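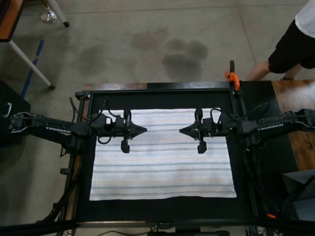
Stidari Bench

The Stidari Bench is a two-armed robot kit for learning and practising cloth handling, sold by the small firm Stidari and aimed at schools, makerspaces and research groups that want to work on folding without building a whole cell from scratch. It is best known for its towel course, a set of graded folding exercises that has picked up a loyal following well beyond the classrooms it was written for.

The kit doesn't include arms. Buyers bring their own pair, and Stidari supplies the frame, the black work surface, the clamps, the cloth set, the software and the course book. This keeps the price down and has made the Bench popular with groups that already own arms and would like to do something more interesting with them than stacking blocks.

Background

The Bench grew out of evening sessions run by Graziella Russo and Salim Makokha in a shared workshop in Mekitz. Russo had been teaching a short robotics course and found that her students perked up as soon as cloth came out. A block stays put when you let go of it. A towel slumps, creases, slides, catches on a fingertip and lands in a slightly different shape every single time, and students who had been bored by pick-and-place would happily stay late to get one corner over.

Makokha drew up the first frame on a weekend and cut the rails himself. The early version was wider, and the arms could barely meet in the middle, so the second was narrowed until both grippers could work on the same patch of fabric. That narrower layout has stayed the same ever since. Remo Marino joined to write the software, and the first kits went out in July to a training college in Tretden.

Layout

The work surface is a flat black rectangle inside a raised black metal frame made from extruded rails. One arm stands at each side, facing the other, and they share the space between them. The dark surface was picked to give pale cloth a clean outline, which makes life a good deal easier for the vision software and for people watching.

Spring clamps go on the rails wherever the user wants them. Many owners leave one at a corner for good. The frame can go beside an ordinary table, and the manual suggests keeping the screen and spare parts there, within reach of whoever is running the session.

Grippers with two fingers are expected, one above and one below the housing as the wrist is turned for towel work. The lower finger does most of the delicate business. It slides along the fabric, finds an edge and lifts, and a good operator learns to listen for the faint scrape that means the finger has gone a touch too low.

The towel course

The course has 12 exercises. The opening four use one arm only and cover flattening, dragging, lifting an edge and letting go cleanly. From the fifth onward both arms are in play, and that's where the fun starts.

All of the exercises use the same striped towel. The stripes were Russo's idea and they are wonderfully simple: thin, horizontal and faintly coloured, so they act as a ruler that moves with the cloth. If the towel is square to the frame, the stripes run straight across. When a corner is turned over, the stripes on the flap run at an angle to the rest, and anyone in the room can see at once how far the fold has gone and whether it is heading the right way. Plain towels were tried in the first year and dropped.

Exercise seven, the diagonal flap, is the one most owners talk about. One side of the towel is brought over on a slant and then tidied from its tip. The arms have to share the job, with one keeping clear while the other works, and beginners tend to bring both in together and drag the whole towel off line. Teodor Witkowska, who taught the course at Tretden for several terms, called it "the first exercise where the arms have to be polite to each other," and the phrase now appears in the course book.

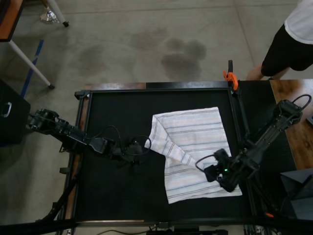 A diagonal flap on the striped towel, with the right gripper at work near its tip and the left gripper clear of the cloth.

Software

Marino's software records each attempt and plays it back at any speed. Sessions can be driven by hand, with the operator guiding the arms, or run from a saved attempt. Recordings are kept as plain folders that can be copied to a memory stick, a small kindness much appreciated by schools with locked-down networks.

A shared library holds 472 recorded attempts, good and bad. The bad ones are a treat. There are towels bunched into a ball, towels folded beautifully over a gripper, and one long recording from Robichaud in which the towel is turned right around, stripe by stripe, until it is back where it began. Learners are encouraged to watch these before trying an exercise themselves.

Setting up

Two people can put the kit together in about 4 hours. The frame goes up first, then the surface, then the arms, and cables are left until the end. The manual is firm on leaving generous loops at the wrists, as a cable pulled tight will tug the gripper sideways halfway through a fold. It also asks that bystanders stay back from the frame whenever the arms are powered.

Reception

Reviews have been warm. Italo Barbieri, writing in a newsletter for technical teachers, praised the course book's humour and its patience with slow learners, and said his group of 8 students had argued over whose turn it was. He was less pleased with the supplied clamps, which he found stiff for small hands, and wished the course went further into shirts and other shaped garments.

Other owners have grumbled that the surface shows lint, and that buying replacement towels in the right stripe takes longer than it should. Stidari has since added a pack of spare towels to its catalogue. A shirt course has been promised by Russo, who has been testing sleeves on the original Mekitz frame.

See also

Cloth folding by robots
Two-armed manipulation
Robotics in schools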